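How do I get wax out of brass candlesticks without scratching them?

Asked by A-yeong Jeon

I have three gold candlesticks, polished brass, that come out every January when the lights go off in our building in Flondton. The cups are now more wax than cup. I tried a butter knife and got one flake and a scratch I think about at night. They live on a butcher-block table, so nothing that drips, please.

3 answers

9 votes
Put down the knife. Tip the candlestick on its side and pour hot tap water over the cup, over a bowl — never the sink, unless you enjoy plumbers. Give it a minute and push the wax out with a wooden skewer. Wipe the rest with a soft cloth. If they have a lacquer finish, go easy on the hot water, it can cloud.
Wen-hsiung Lam

2 votes
Freezer. One hour. Wax shrinks, pops out. Mine did, except the one that didn't.

0 votes
just buy tin candles and skip the whole problem, the wax stays in the tin where it belongs. i have 28

Update from A-yeong Jeon
Hot water worked on two, the third is still sulking. I also bought tin candles, so I have lost the argument with the last person. Table as it stands, shrub included:

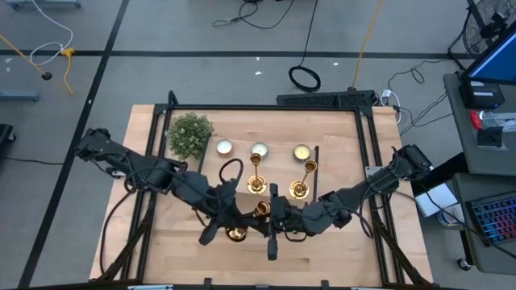 Related questions
Does lemon juice really clean brass?
Candle wax on a butcher-block top
Can you melt old candle ends together?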